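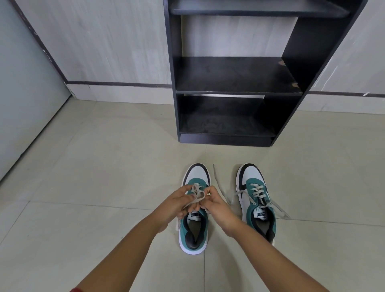 4. Field procedure

4.1 The road and its drains

The work was carried out on the Drurkport to Sonstead section of the toll road, a dual carriageway run by a private operator under a long concession. The operator is paid partly by tolls and partly by a yearly sum from the roads authority, and the second part can be reduced if standing water is reported on the running lanes and not dealt with in the agreed time. Drainage is therefore a matter of some interest to the operator, although before this study it had no fixed plan for inspecting it. Gullies were cleaned when the patrol crews reported a blockage, or when a lane had already flooded.

The asset register lists 1,692 gullies on the section. It was drawn up when the road was built and has been corrected by hand several times. The entries give a chainage, a side of the road and a type of grating, but for many of the older gullies the chainage was taken from the design drawings and does not match the position on the ground. Near the Hsiao interchange, where the slip roads were moved late in construction, the mismatch was large enough that crews could not tell which entry belonged to which gully. We asked the operator to leave the interchange out of the study, and this was agreed. Two lengths under resurfacing were left out as well. The remaining 1,120 gullies form the study set.

4.2 Crews and walking inspections

Gullies were inspected on foot. Driving slowly along the hard shoulder was tried first, on the advice of the operator's maintenance office, but silt below the grating could not be judged from the vehicle and the crew had to get out at almost every stop. Walking with the vehicle following behind took no longer and was easier to protect with signs.

Each crew had two members, one to lift the grating and measure the silt and one to fill in the record and watch the traffic. Telma Barrientos and Gebremedhin Moges trained the crews over two mornings at the Jokamlow depot. Training covered the depth rod, the record form, and the rules for working next to live traffic. Gratings that could not be lifted with the standard key were marked as seized and left alone.

Crews wore the operator's normal high-visibility clothing and safety boots with ankle support. Low-top lace-up trainers were not accepted on the verge, where the ground is broken and the slope below the safety barrier is steep in places. The same rule applied to the authors when they went out with the crews.

Inspections were done in daylight between the morning and evening peaks. No work was planned in heavy rain. A light shower did not stop an inspection, but the crew noted it on the form, as water standing in the pot makes the silt depth harder to read. Sunday was kept free for repeat visits, when traffic is lighter and lane closures are easier to obtain.

4.3 What was recorded

The form had one line for each gully. The crew wrote down the register number, the depth of silt as a share of the depth of the pot, the state of the grating, and whether water was running, standing or absent. Silt was recorded in four bands: under a quarter, a quarter to a half, a half to three quarters, and over three quarters. An earlier version of the form asked for the depth in millimetres. It was dropped after the first week, when it became clear that two crews measuring the same gully could differ by more than the width of a band, mainly because of where they rested the rod.

A free space at the end of the line was used for anything else. Most remarks were about litter, broken frames, and vegetation growing over the grating from the verge. Some described damage to the kerb or the barrier. These were passed to the operator but are not part of the analysis.

Forms were handed in at the depot at the end of the shift and typed into a spreadsheet by Zinash Adugna. Lines that could not be read, or whose register number did not exist, were sent back to the crew the next working day. Where the crew could not settle the matter from memory the gully was visited again.

4.4 Length of the survey and repeat visits

The survey ran for 16 weeks, ending in October, before the main rains. Every gully in the study set was due to be inspected twice, once in the first half of the period and once in the second. The order of the first round followed the road from the Drurkport end. For the second round the order was reversed, which gave a range of intervals between visits, short at the Sonstead end and long at the Drurkport end. We needed this range in order to estimate how quickly silt builds up, but it has a cost. The interval is tied to the position along the road, and the Drurkport end also carries more heavy vehicles from the quarries. Section 6 describes how the two effects were separated and how far we think the result can be trusted.

Gullies found more than three quarters full on the first visit were cleaned by the operator within a few days. It would not have been acceptable to leave them. Their second reading was therefore taken as build-up from empty, with the interval counted from the day of cleaning. The cleaning date came from the tanker log, which Nneka Tamuno checked against the invoices of the cleaning contractor. In a few cases the log showed a length of road but no individual gullies, and these were dropped from the build-up estimate, though they remain in the counts of blocked gullies.

4.5 Checks on the readings

Yabsira Yilma inspected a sample of gullies separately, on the same day as the crew and without seeing the form. The sample was drawn by length of road to limit the walking involved, so neighbouring gullies tend to appear together. Agreement was good for the lowest and highest bands and weaker for the two in the middle. We merged the middle bands for the main model and kept all four for the descriptive tables.

Seized gratings are a further source of error. Nothing could be recorded below them, and they are unlikely to be a random selection, as a grating that has not been lifted for years probably covers a pot that has not been cleaned either. They are treated as missing in the main results, and as full in the alternative calculation given in the appendix.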